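Compressed air metering at the Toston site

Submetering of the compressed air system in the Toston building was completed in January, and the readings now cover both compressors and all four branch lines. Average base load outside working hours was 356 cubic feet per hour before repairs. Most of it was traced to push-fit connectors on the east branch and to one condensate drain that had stuck open.

The drain has been replaced with a timed unit. Connectors on the east branch were changed to threaded fittings and pressure tested by Omwood. The header setpoint was then lowered in two steps — the second step is still under review, as the paint booth needs a stable supply at the far end of the line.

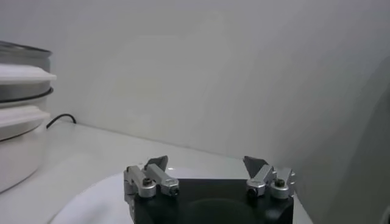
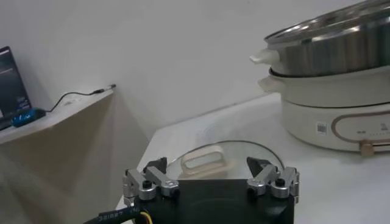 Filter elements on both dryers are due at 3,000 running hours. The lead compressor stood at 2,084 hours at the last reading, so its dryer will be serviced with the lag unit to avoid a second shutdown. Groups planning new connections should send the required flow and pressure to the facilities desk before ordering parts. The west branch has no spare capacity until the larger receiver is installed.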